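Skindbridge Laundry Access Project: progress report, October
For the Menzies small grants desk

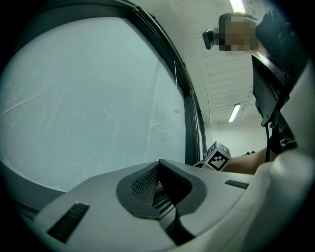
Rounded panel with its frosted film, black surround.

Quick one this month, sorry for the short form. Full budget sheet follows when the bank statement is in.

Where we are
Doors open 4 days a week, up from what we promised in the proposal. 453 loads washed since the last report. Busiest is Monday, by a long way, people line up before we unlock. Saturday trial dropped, hardly any takers.

Machines
8 washers paid for, 6 running. The other two are in the building but waiting on the drain work. Plumber came, looked, said the floor drain is too small for all of them going at once. Quote was higher than the line in the budget. Asked Clelen Plumbing for a second quote, came in lower, going with them. Work needs one full day closed, will post a sign.

Dryers are fine. Slow on heavy bedding. We ask people to split comforters from the rest and mostly they do.

Soap and supplies
Switched to the bulk powder from Bikel. Cheaper per load but clumps if the tub lid is left open, so it now lives in the back closet and gets scooped out into cups in the morning. Went through dryer sheets much faster than planned. Not buying more, nobody asked for them in the intake survey anyway.

Intake and sign-up
Paper cards still. The online form is built but the text reminders dont go out reliably so we have held off. Families get two loads a visit. Had several requests for three, mostly households with babies. We would like to say yes once the last washers are on. Let us know if that needs a change to the agreement or just a note on file.

Spending
Under on staff hours, over on water. Water bill covers a longer period than usual so it looks worse than it is. Will split it out by month in the sheet. Repairs line is close to used up and the drain job will take it over. Asking to move the unspent outreach money across to repairs. Flyers were printed free by the school so we dont need it.

Problems
Parking. The shop next door is not happy about cars out front at opening time. We talked, agreed people will use the side lot, and a map is going on the back of the sign-up card. Also the hot water cut out twice, reset both times, no cause found yet.

Next month
Drain work done and all washers on.
Test the reminders agian with a small group.
Bench and a second folding table for the waiting area.
Winter hours posted, likely closing at 6 instead of later.

Need from you: an OK on the budget move before the plumber's deposit is due, and the new template for the year-end report if it has changed.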